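# How to plan the budget for a first robot cell for computer teardown

Last updated: Monday, June 30, 2025

I manage purchasing for Amegashie, a small refurbishing workshop. When we decided to try a robot for opening and servicing desktop computers, I made a budget in one evening. It was a bad budget. The arm was on it, and almost nothing else. This guide is the way I do it now, after the second attempt went through without a supplementary request.

I assume you already have approval to explore the idea and you need to arrive at a number which your manager can sign.

## Step 1: Write the task before you write the price

Take one computer model and write every action the cell must do with it. Use verbs: remove side panel, lift memory module, open socket lever, place processor, close lever. For each action, write three things next to it:

- the smallest part that must be held
- the heaviest part that must be held
- where the part rests before and after

The third column is the one I forgot the first time. A part cannot rest in the air. If the robot must pick up a processor, somebody must design and print the pocket in which it waits, and this has a cost in hours even if the plastic is cheap. 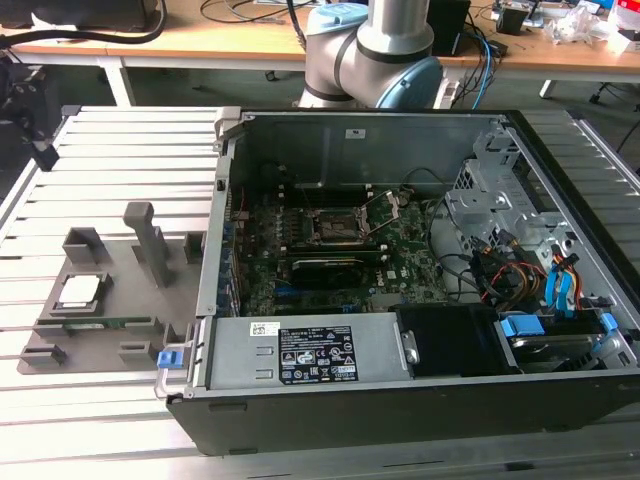
When the list is ready, give it to the person who will run the cell. Nana Asamoah, our technician, added 16 actions to my first list, most of them small: turn the case, hold the cable away, check that the lever is fully up. Each of them can change what you buy.

## Step 2: Separate the money into four lines

Do not keep one line called "robot". I use these four:

| Line | What goes in it |
|---|---|
| Motion | arm, controller, mounting plate, cables |
| Hand | gripper, fingers, spare fingers, wrist camera |
| Table | bench, fixtures, holders, lighting |
| People | training, programming hours, fixture design |

We asked two suppliers for quotes, Trarkis and Drurnen. Their totals were close, but one had put the controller inside the arm price and the other had it as a separate option. Without the four lines I would have compared two different things. Send your table to the suppliers and ask them to fill it in. If they refuse, fill it in yourself and ask them to confirm by email.

## Step 3: Budget the hand properly

Most of the changes after purchase happen at the gripper, so I give this line more attention than the others. Ask the supplier which finger parts can be bought alone and how long the delivery takes. On the gripper we have, the links are black metal plates held with hex-socket screws, and some holes in the fingers are left empty, so I now ask for a drawing with the hole positions before I order any custom fingertip. The tip is narrow too, and a large plastic panel with clips and tabs on its underside is a very different thing to handle than a processor. If your task list has both kinds of part, ask for a price for a second set of fingertips at the beginning.

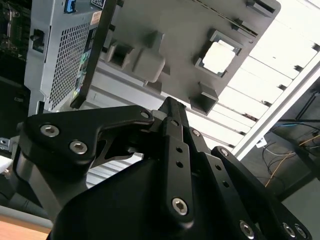

Spare parts should be ordered together with the gripper. Our first order had none, and a small replacement order came in May with its own shipping and handling charge: 633 dollars in total, for parts which would have traveled in the first box for free. Check also what your first test pieces will be. A computer case with a mesh grille and metal edges is less forgiving than a foam block, and I would plan the spare fingers for the case.

## Step 4: Prepare the table line with real measurements

Put the largest computer on its side on the bench you plan to use, with the panel off, and put the fixture beside it. Measure the total width. Then measure again with the computer turned the other way.

For the bench, I recommend slotted aluminum profile. It costs more than a wooden desk, but you can move the fixtures without drilling new holes. For printed fixtures, calculate at least two versions of each. The first version shows you what you measured wrong.

Include these small items, which are easy to lose:

- clamps or stops for the computer case
- cable clips for the arm
- a power strip with enough outlets
- boxes for screws that were removed
- an extra light, if the room light makes reflections on metal

## Step 5: Put a price on the hours

We use a planning tool called Uma to record the hours of each person, and I took the data from there. If you have no such tool, ask people to write their hours on paper for two weeks. Multiply by the real hourly cost, with taxes. Your manager will perhaps say that the technicians are already paid. This is true, but during these hours they do not repair computers, and the workshop feels it.

## Step 6: Decide the order of buying

I suggest this order:

1. Fixture material and a few scrap computers.
2. The bench.
3. The arm and gripper, in one order.
4. Camera and lighting changes, after the first tests.

Keep the fourth step open in the budget as a reserved amount with a name on it. I write "vision and lighting, reserved, N. Asamoah" and she decides when to use it. A reserve without a name was taken for other things in our company.

Before you send the final request, check the validity date on each quote. One of ours had expired while I was waiting for a signature, and I had to begin that part again.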